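3.2 Large-repeat florals and the problem of the small wall

We came to the large-repeat papers last, and they turned out to be the part of the study we enjoyed most. The small sprigs and stripes discussed in Section 3.1 behave much as the pattern manuals say they should. Big botanicals do not. A flower the size of a dinner plate is a bold thing to put on a wall, and it is bolder still when the wall is only a little wider than a few flowers set side by side. Most advice to home decorators says to avoid this. Our participants, happily, paid very little attention to that advice.

Of the 94 households that answered the first questionnaire, 70 had papered at least one surface smaller than a standard door: the back of a bookcase, the inside of a closet, the strip between a counter and a cabinet. Maldonado and Atallah carried out the follow-up interviews in June, usually standing right in front of the paper in question, and they came back with pages of notes on how people had chosen it. One word kept returning, and it was "brave." People described the paper as brave, or themselves as brave for hanging it, and several said they had bought a roll for a big room, lost their nerve, and used it somewhere small. The small wall is where a pattern gets tried out. We had guessed at something like this in our proposal, but we had no idea how common it would be.

Ground color matters a great deal here. Dark brown grounds were out of favor for years in the Sfeir sample books, which run heavily to cream and gray, and then they return with real force in the later Enier and Drosteck books. Grube, who cataloged all three sets for this project, points out that a brown ground does a job that black cannot do as gently. It lets a white flower stand forward without making the edges look cut out, and it gives tan leaves something to sink into. Add one sharp green and the whole sheet wakes up. We found this three-part recipe (dark warm ground, pale flower, loud green) again and again, in papers that otherwise have little in common.

The recipe also holds up well when the paper is chopped into short panels. A short panel rarely contains a full repeat, so the eye never gets the chance to learn the pattern and start skipping over it. What it gets is a handful of petals and leaves at full strength. Figure 4 shows large-scale florals used on three adjoining faces of a small enclosure, with a plain beige surface at the foot of them.

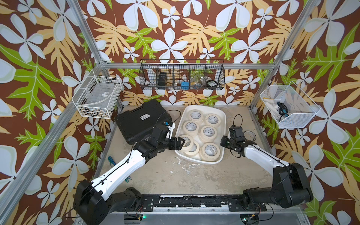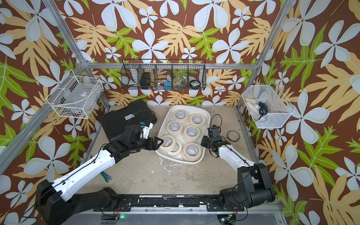

Figure 4. Pale flowers and lime-green leaves on a brown ground, applied to the left, back and right walls.

3.3 Matching at the corners

Corners are where the manuals and the households part ways most sharply. Every printed guide we consulted treats the inside corner as a technical matter: measure to the narrowest point, cut the strip, wrap a little paper around, and start the next strip on a fresh plumb line. All of that is sound, and the people we interviewed mostly knew it. What the guides leave out is how much the choice of motif changes what counts as a good corner.

With a stripe or a trellis, a slip at the corner is visible from across the room. With a loose botanical it can be very hard to find at all, even when you know where to look. Masri tested this with 9 short sample corners made up from Clalar stock, some matched with care and some joined wherever the paper happened to fall. Viewers picked out the mismatched stripes at once. For the leafy papers they hesitated, changed their minds, walked up close, and in 6 of the 9 samples they asked to be told the answer – a result that delighted everyone on the team except Masri, who had spent two evenings on the matching.

Leaves are the reason. A jagged or lobed leaf can meet another leaf at almost any angle and still look like foliage. Flowers are less forgiving, and the more open the flower the worse it gets, as a missing petal is noticed quickly. Smadi suggests that experienced hangers shift the first strip sideways until the corner falls through leaves and lets the blooms sit clear of it. Four of the hangers he spoke with described doing exactly this, and two of them had no name for it. We call it leafing the corner, and we return to it in Section 5 when we look at waste, where it proves to cost a surprising amount of paper.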